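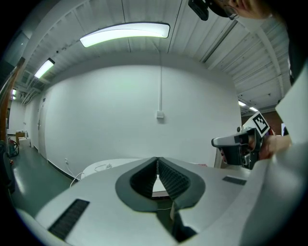
Figure 4.1 Two hand-held grippers, the nearer one with ribbed finger pads.

Chapter 4
Drying Fruit and Vegetables

4.1 Introduction

Drying preserves food by lowering the water available to molds, yeasts and bacteria. Fresh apple flesh is mostly water, and a finished slice must lose the greater part of it before it can be stored at room temperature. The operation is simple to carry out and easy to carry out badly. Most faults in home and small-batch drying come from uneven slices, crowded trays or a temperature set too high in the first hour.

This chapter covers the movement of water out of cut fruit, the choice of slice thickness, pretreatment, and conditioning after drying. Freezing and canning are treated in later chapters. Readers who have not yet worked through the section on browning in Chapter 3 should do so before attempting the exercises.

4.2 Two stages of drying

When a tray of cut fruit enters a warm dryer, water at the surface evaporates first. During this stage the fruit stays cooler than the air around it, and the rate of loss depends mainly on air speed and humidity. As the surface dries, water must travel from the center of the slice to the outside. The rate falls and the fruit warms toward the air temperature.

If the surface dries much faster than the center can supply water, a firm skin forms. This fault is called case hardening. The slice feels finished when pressed, but the center remains moist and may spoil in the jar. Lower heat and thinner slices reduce the risk.

4.3 A worked batch

Parveen Weerakoon and Mahfuz Majumder dried a January batch of pears in the teaching kitchen at Isstead. The prepared slices weighed 2,000 grams. After the first stage, the trays were rotated and the heat was reduced. The finished fruit weighed 286 grams, a loss of 1,714 grams. The yield is found by dividing the final weight by the starting weight:

286 / 2,000 = 0.143, or 14.3 percent

A second batch, cut thicker and removed at the same time, weighed 534 grams from the same starting weight. Its yield of 26.7 percent does not show a better process. The slices still held a large amount of water – enough to bead on the inside of a closed jar – and were returned to the dryer.

4.4 Terms used in this chapter

Yield: final weight as a percentage of prepared weight. Peel and cores are excluded.

Conditioning: holding dried fruit in a loosely filled, closed jar and shaking it daily so that moisture evens out between pieces.

Pretreatment: a dip or blanch applied before drying, usually to limit browning.

Weights are given in grams throughout. Oven drying is discussed separately in Section 4.7.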